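Hotell, edición de coleccionista en Blu-ray

Si creciste alquilando películas los fines de semana, es muy posible que Hotell pasara por tus manos en aquella caja de plástico azul con la llave en la portada. En nuestra tienda llevábamos años preguntando por ella y por fin la tenemos: restaurada, con extras nuevos y con un libreto que da gusto hojear.
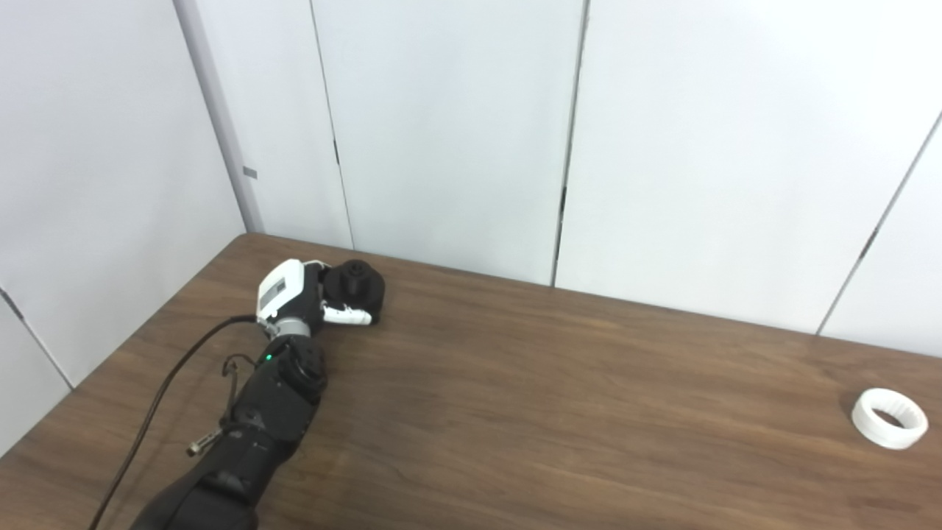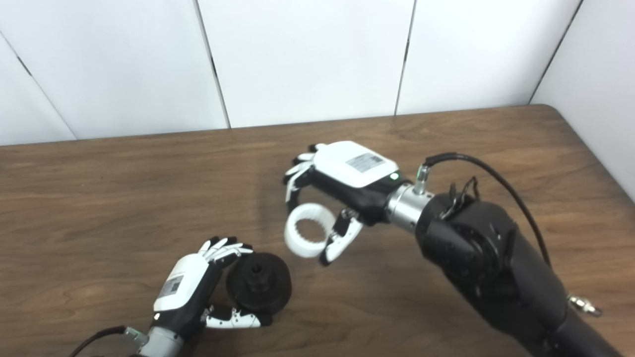 Dos vistas de la mesa de madera.

La película, para quien llegue de nuevas: una recepcionista de noche (Cuiping Wei, en el papel que la dio a conocer) descubre que los huéspedes de la tercera planta se registran todos con el mismo apellido, Moynihan. A partir de ahí la cosa se convierte en una comedia de enredos con puertas que se abren cuando no deben, un ascensor con muy mal genio y uno de los finales más bonitos del cine de su época. Se rodó deprisa y con poco dinero, y eso le sienta de maravilla. Hay energía en cada plano, los actores se pisan las frases y los pasillos parecen más largos cada vez que la volvemos a ver.

La restauración

El sello Clarnier ha trabajado a partir del negativo original, y se nota desde los títulos de crédito. El verde de las moquetas, que en la cinta de vídeo era una especie de marrón triste, vuelve a ser verde, ¡y qué verde! El grano se ha respetado y las escenas nocturnas del vestíbulo tienen por fin negros de verdad. En la secuencia del apagón se distinguen ahora caras que en las copias antiguas eran manchas.

El sonido viene en la mezcla mono de siempre y en una estéreo nueva. Nosotros nos quedamos con la mono (la campanilla de recepción suena más seca, como tiene que sonar), pero la nueva está hecha con cariño y con auriculares luce mucho. El doblaje clásico en castellano también está, sin retoques, con aquellas voces que muchos nos sabemos de memoria.

Los extras

Hay ocho escenas eliminadas, entre ellas la famosa del desayuno, que hasta ahora solo se conocía por fotos de rodaje. La entrevista con Cuiping Wei es una delicia: cuenta cómo aprendió a manejar la centralita del decorado y por qué se quedó con el uniforme al terminar. También repasa qué fue de sus compañeros de reparto, con mucha gracia y sin una sola mala palabra para nadie. El audiocomentario, en cambio, arranca un poco frío, aunque a partir de la escena de la lavandería se anima muchísimo y ya no afloja.

El libreto tiene casi 200 páginas e incluye el guion completo con anotaciones a mano, los planos del decorado y un ensayo sobre las comedias de hotel que nos ha dado ideas para media docena de sesiones dobles.

Ficha

Título: Hotell
Sello: Clarnier
Formato: Blu-ray, dos discos
Audio: inglés mono original, inglés estéreo, castellano mono
Subtítulos: castellano, inglés, catalán
Tirada: 3.933 ejemplares numerados
Presentación: estuche rígido con libreto
Referencia de tienda: 1261

Envíos y reservas

Los pedidos salen de nuestro almacén en caja de cartón reforzada. Si te preocupan las esquinas del estuche (te entendemos perfectamente), indícalo en las observaciones del pedido y añadimos cantoneras. También puedes reservarla y pasar a recogerla por el mostrador, donde de paso te contaremos cuál es nuestra escena favorita. El número de ejemplar se asigna por orden de salida y no se puede elegir.

En abril se agotó la primera remesa y hemos recibido la segunda con el mismo libreto y el mismo estuche. La única diferencia es una errata corregida en el índice de capítulos del segundo disco.

Tirken Cine y Coleccionismo | Contacto | © 2024 Tirken | Volver arriba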